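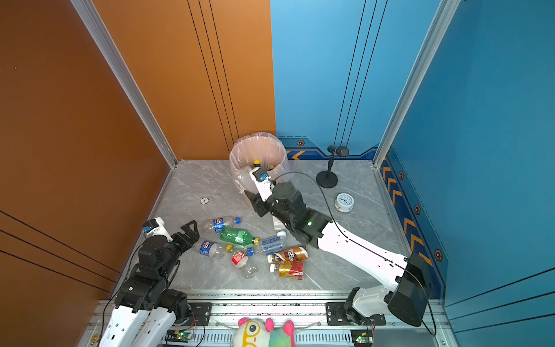 Empty Drink Bottle Area: Inspection Checklist and Comments

Site: Handstead building, room 327
Form 3968, March round
Inspected by: Reshma Engelbrecht
Second reader: Riaan Baloyi
Answers are OK, FIX or N/A. Comments are by the inspector unless initialed. Items marked FIX stay open until they are signed off by Kgomotso Fourie.

Section 1. Floor and walkways

1.1 Walkway from the door to the sorting area clear. OK
1.2 Floor free of spilled drink. OK
Comment: Checked with a dry paper towel along the walkway and by the sink. Clean both times.
1.3 Mop and wet floor sign in their place. FIX
Comment: Mop is there. The sign was out in the corridor by the elevator. Please bring it back after use.
1.4 Cords kept out of the walkway. OK

Section 2. Bottles waiting to be sorted

2.1 Bottles kept within the sorting area. OK
2.2 Bottles emptied before they are brought in. FIX

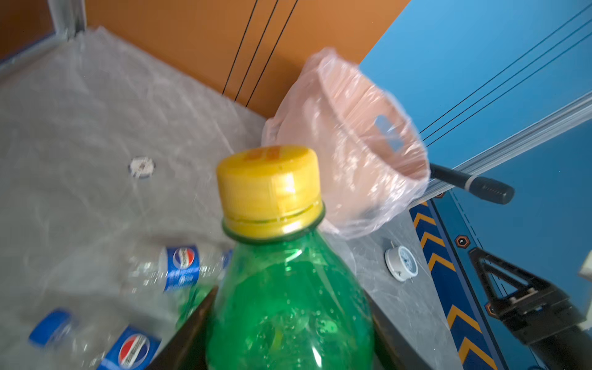 Leftover drink is the most common problem on this form and it was the same last round. People pour out most of it, screw the cap back on and bring the bottle over. The green bottle with the yellow cap is a fair example, with the cap in place and small droplets showing through the plastic. A few drops are acceptable under our rules. Anything that can be heard moving when the bottle is tipped goes back to the sink. Clornenton, who collect for us, will turn away a bag that drips, and then it sits here until the next pickup.

2.3 Caps left on. OK
Comment: The old sheet said caps off. That was changed when we moved to Clornenton. Two copies of the old sheet are still up, one inside the cupboard door and one over the sink. Take both down.
R.B.: Took down the one over the sink. The cupboard was locked.
2.4 Labels. N/A
Comment: Labels stay on, all brands and all colors. There is no need to peel them.
2.5 Tea bottles checked by tipping. FIX
Comment: Dark tea is hard to judge by eye when the label covers most of the bottle. On the Vita bottles the green label wraps the shoulder as well as the body, so the neck is the place to look. If the neck is dark, there is tea in it. Open it over the sink and rinse once.

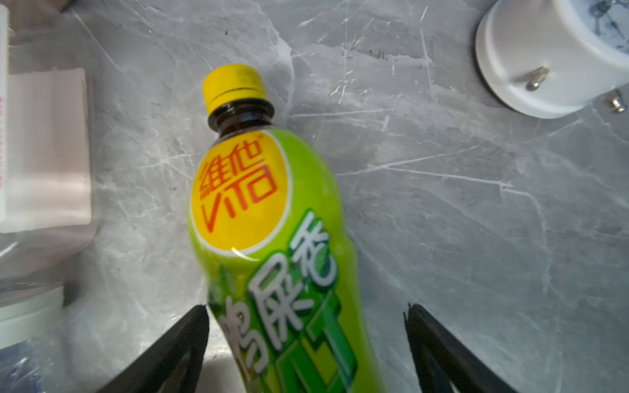
Section 3. Bin and liner

3.1 Liner fitted and folded over the rim. OK
3.2 Liner free of tears. OK
Comment: Run a hand around the outside before the first bottle goes in. Small holes usually start near the bottom seam.
3.3 Bin filled to no more than three quarters. OK
3.4 Spare liners in stock. FIX
Comment: One part roll left, maybe a week's worth. Fotini Tsolakis has the Devadiga order form. Same size as before, clear, so that the collector can see what is in the bag.
3.5 Bin washed this month. OK
Comment: Initialed on the card by Karabo Van der Merwe.

Section 4. Loose film and other items

4.1 Loose plastic film kept out of the bottle bin. FIX
Comment: Clear film keeps ending up in with the bottles. It is light, it folds itself around things and it is easy to miss once there are a few bottles on top. Film goes in the general waste. Lift it off first, before anything is picked up from the pile,

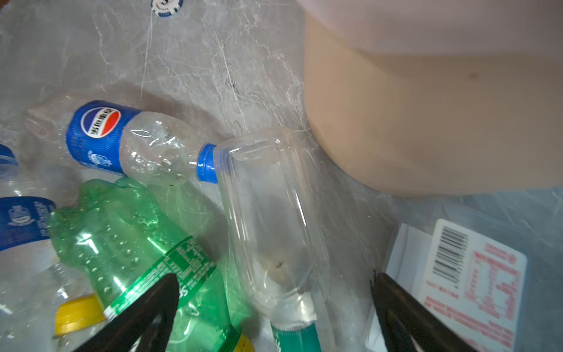 and shake it once so nothing small goes out with it. Sticky film should be handled with gloves on.

4.2 Small items that are not bottles set aside. FIX
Comment: Put these in the tray on the shelf — do not throw them out. If no one has asked for them by the next round, bring them to the front desk.
4.3 Glass and cans kept separate. OK
4.4 Crushed bottles. OK
Comment: Crushed is fine and saves room in the bag. Empty the bottle before crushing it. Please don't stamp on them on the hard floor, as they shoot out sideways.

Section 5. Hand washing and first aid

5.1 Soap and paper towels at the sink. OK
5.2 Gloves, medium and large. FIX
Comment: Large only. Add medium to the Devadiga order with the liners.
5.3 First aid box sealed and in date. OK
5.4 Contact list posted. FIX
Comment: The list still shows the old extension for the Jurnasgate loading dock. It is now 3342. I have written it in by hand and a clean copy is needed.

Open items from this round
Wet floor sign back in place: Kgomotso
Old cap sheet in cupboard: Riaan, once he has the key
Reminder about leftover drink: Reshma, to go on the door
Liners and medium gloves: Fotini
Film and small items: Karabo, to go over with the afternoon group
New contact list: Reshma

R.B.: Read and agreed, except that I would leave 2.5 open for two rounds instead of one.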